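Trumovstead Shared Workroom: Second Progress Report
Submitted to the Shimada Fund for Community Learning
Prepared by Haruna Ebihara, Program Coordinator

Summary of the Period

The grant supports the reorganization of the long room on the ground floor of the Trumovstead building and the introduction of a common layout for its worktables. During the period covered by this report, the surfacing and marking of the tables was carried out, the storage of writing and drawing supplies was revised, and the written rules for use of the room were issued to all regular groups. Spending remains within the amounts approved. One item, the replacement of the window blinds, has been moved to the next period with the agreement of the Fund's office.

The room is used by 51 registered participants across 4 groups. Before the grant, each group arranged the tables to suit itself and left them that way. Materials were often mislaid between sessions, and the first 20 minutes of a session could be lost to setting up. The application proposed a simple remedy: that every table be divided into marked areas, that each kind of item be given an area, and that the same arrangement be restored at closing.

Surfaces and Marking

Two methods of marking were compared before any table was finished. The first was a painted line, which was rejected on grounds of cost and because the layout was expected to change. The second was colored tape laid directly on the work surface. Tape was adopted in the first month, and a trial was held on a Monday evening with members of the drawing group, who were asked to set out and clear their materials twice.
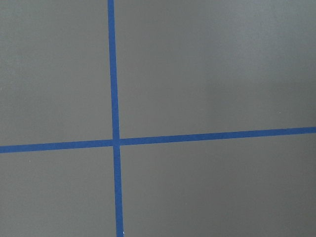

Choice of color took longer than planned. The supplier, Nivometti, provided sample rolls in white, yellow and blue, and each was tried in daylight and again after 6 p.m. under the ceiling lights. White was difficult to see in the evening, and yellow was confused with the floor markings in the corridor. Blue was approved. Against a gray surface the two crossing strips can be followed without effort, and they lie flat, which was a firm requirement of the groups that work with single sheets of paper. It was also agreed that lines need not be perfectly square. A crossing that is slightly off the right angle still divides the surface clearly, and the time needed to measure and re-lay tape for the sake of appearance was considered poor value.

The tape has been purchased in a single order, and a reserve of 8 rolls is held in the supply closet. Replacement of worn strips will be charged to the maintenance line and is not expected to require further funds.

Paper Covering

The approved plan allowed for protective covering on tables used for marker and ink work. Brown kraft paper was selected over plastic sheeting. It is inexpensive, it can be written on when a group wishes to label its areas, and it can be removed and recycled when soiled. The grid is then taped on top of the paper, with long lines running the length of the table and shorter lines across it, so that the cells are rectangular.

The drawback is that the marking must be laid again whenever the paper is changed. The plan had assumed that one covering would last a full period. Experience so far suggests that this was optimistic for the tables in heaviest use, and a shorter interval has been written into the schedule for the coming period. A cutting guide for the paper has been made in-house – a plain strip of board with the table length marked on it – and has reduced waste at the end of each roll.

Supplies and Storage

Markers, pencils and pens were previously kept in shoeboxes on a shelf by the door. They are now kept on the tables in open cups. Items in use are laid on the paper within a cell, and items not in use are returned to a cup. The rule is short and has been accepted by the groups with few objections.

Some adjustment was needed. Cups placed close to the working area were knocked over during the early sessions, and groups have been advised to give a cup a cell of its own or to place it toward the far end of the table. Dried-out markers are to be discarded at closing. A monthly check of stock began in August and will continue.

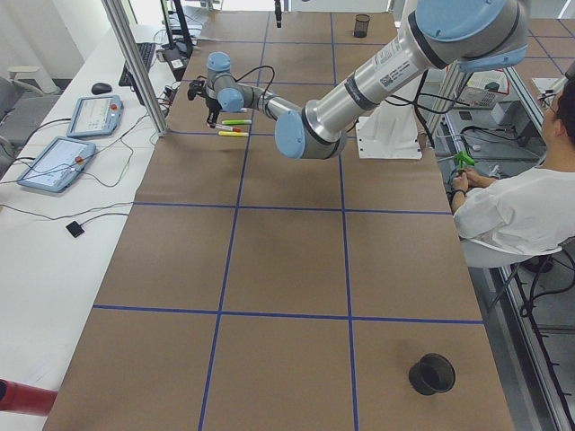 Fongchan Jaidee wrote in response to the draft of this report that the grid had made closing the room much quicker, but that the cells were too small for large sheets of drawing paper, and asked that at least one table be left with wider divisions. The same message noted that newcomers tend to treat the lines as personal boundaries and hesitate to reach across them for shared supplies. Both points have been accepted. One table will be re-marked with wider cells when its paper is next changed, and the written rules will state that supplies in cups are common to the whole table.

Matters for the Fund's Attention

The Tatstead branch has asked whether the same layout could be adopted in its own workroom. No grant money has been committed to this. A copy of the rules and the cutting measurements has been provided at no charge, and any further assistance would be the subject of a separate request.

Delivery of the second order of kraft paper was late, and two sessions were held on uncovered tables as a result. A larger quantity will be kept on hand in the future.

Work Planned for the Next Period

Installation of the window blinds will be completed. The wider layout will be tried on one table, and the groups will be asked for their views in writing before it is extended to others. The paper will be changed according to the revised schedule, and the cost of each change will be recorded separately so that the maintenance line can be set on the basis of real use. Receipts for the present period are enclosed with the signed copy of this report.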